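# 대나무 도마랑 쟁반, 식탁 매트 위에 그냥 두고 쓰시나요?

**밀가루반죽** · 오후 9:40

원룸에서 조금 넓은 집으로 옮기면서 흰색 테이블을 들였습니다. 상판 두 장을 맞댄 제품이라 가운데에 이음선이 있습니다. 조리대가 좁아서 간단한 손질은 테이블에서 하고, 먹는 것도 같은 자리에서 합니다.

지금은 갈색 매트를 넓게 깔고 왼쪽에 대나무 도마, 가운데에 쟁반과 접시를 둡니다. 궁금한 건 두 가지입니다.

- 도마를 매트 위에 계속 놔둬도 되는지
- 쟁반을 접시 밑에 늘 깔아 두는 게 의미가 있는지

매트는 Rendura에서 샀고 길이는 잘라서 맞췄습니다.

---

**남쪽부엌** · 오후 9:58

도마는 쓰고 나면 세워 두세요. 대나무는 한쪽 면만 눌려 있으면 그쪽이 늦게 마릅니다. 저는 매트 위에 3주 눕혀 놨다가 밑면에 얼룩이 생겨서 사포질했습니다.

쟁반은 취향입니다. 국물 있는 음식 먹을 때는 편합니다.

---

**고무장갑13** · 오후 10:05

윗분과 의견이 다릅니다. 저는 4년째 눕혀 쓰는데 문제없습니다. 씻고 나서 마른행주로 양면 닦고, 물기 없을 때 내려놓으면 됩니다. 세워 두면 오히려 아래쪽 모서리에 물이 고입니다.

매트 재질이 뭔가요? 실리콘이면 습기가 안 빠지고, 천이면 좀 낫습니다.

---

**남쪽부엌** · 오후 10:11

모서리에 물 고이는 건 거치대를 안 써서 그렇습니다. 살이 있는 거치대에 세우면 바닥에 안 닿습니다. 매일 양면을 닦는 사람은 별로 없다고 봅니다.

---

**밀가루반죽** · 오후 10:20

재질은 포장지를 버려서 모르겠습니다. 지금 배치 올립니다. 도마는 오른쪽 끝에 둥글게 휜 은색 금속 손잡이가 달린 것이고, 쟁반은 크림색에 곰 그림 있는 것입니다. 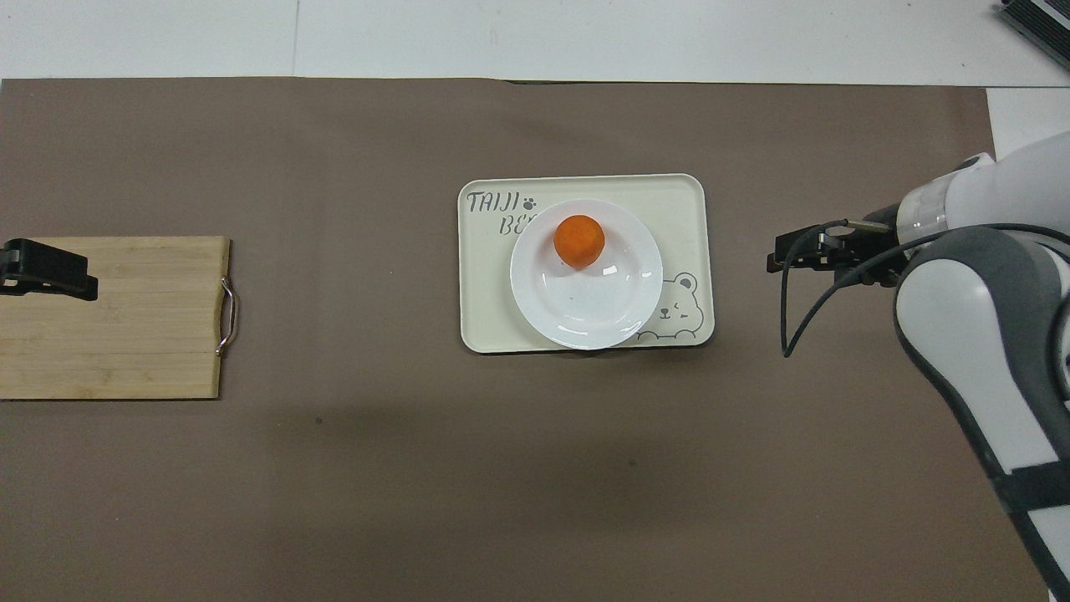 ## 배치와 쟁반에 대한 답글

**접시두장** · 오후 10:34

쟁반 귀엽네요. 왼쪽 위에 TAIJI라고 적혀 있고 옆에 발바닥 그림도 있는데, 접시를 올리면 곰이 가려지는 게 아깝습니다. 저라면 쟁반을 간식용으로 돌리고 작은 컵이나 종지를 올리겠습니다. 접시는 테두리가 넓어서 매트 위에 바로 놔도 국물이 잘 안 넘칠 것 같습니다.

---

**고무장갑13** · 오후 10:41

저는 쟁반 쓰는 쪽입니다. 테두리가 살짝 올라와 있어서 흘려도 매트까지 안 갑니다. 매트 빠는 것보다 쟁반 헹구는 게 빠릅니다.

도마는 손잡이 달린 제품이면 나사 부분을 확인해 보세요. 제가 쓰던 Halás 도마는 손잡이 나사 주변부터 검게 변했습니다. 씻고 나서 거기를 먼저 닦아야 합니다.

---

**밀가루반죽** · 오후 10:49

나사 쪽은 생각 못 했습니다. 내일 뒤집어서 보겠습니다.

접시 위의 주황색 동그란 것 정도만 올릴 때는 쟁반이 없어도 될 것 같긴 합니다. 찌개 먹을 때만 깔까 합니다.

---

**수세미교체일** · 오후 11:02

도마 자리가 더 신경 쓰입니다. 왼손잡이신가요? 오른손잡이면 도마가 왼쪽, 접시가 가운데인 배치는 썬 것을 칼등으로 밀어 옮기기 좋습니다. 왼손잡이면 반대로 바꾸는 게 낫습니다.

그리고 흰 상판 이음선은 매트로 덮이는 부분도 가끔 들춰서 닦으세요. 가루가 끼면 나중에 이쑤시개로 파내야 합니다.

---

**남쪽부엌** · 오후 11:08

이음선은 동의합니다. 저희 집은 Jarkia 테이블인데 김칫국물이 들어가서 아직 빨갛습니다.

칼등으로 미는 건 반대입니다. 도마를 들어서 붓는 게 깔끔합니다. 손잡이도 있는데요.

---

**수세미교체일** · 오후 11:15

양이 적으면 밀고, 많으면 붓습니다. 당근 반 개 썰고 도마를 들지는 않습니다.

---

**밀가루반죽** · 오후 11:27

오른손잡이라 배치는 그대로 두겠습니다. 거치대는 Prutstead에서 살이 네 개인 걸 봤는데 도마가 두꺼워서 들어갈지 모르겠습니다. 칸 폭이 안 나와 있어서 문의 남겼습니다.

---

**접시두장** · 오후 11:31

거치대 사기 전에 북엔드로 해 보세요. 저는 700원짜리 중고로 샀는데 도마 한 장은 충분히 버팁니다. 밑에 행주 한 장 깔면 안 미끄러집니다.

---

**밀가루반죽** · 오전 7:50

손잡이 나사 확인했는데 아직 깨끗합니다. 북엔드는 책장에 남는 게 있어서 오늘 저녁에 세워 보겠습니다. 거치대 문의는 답이 아직 없습니다.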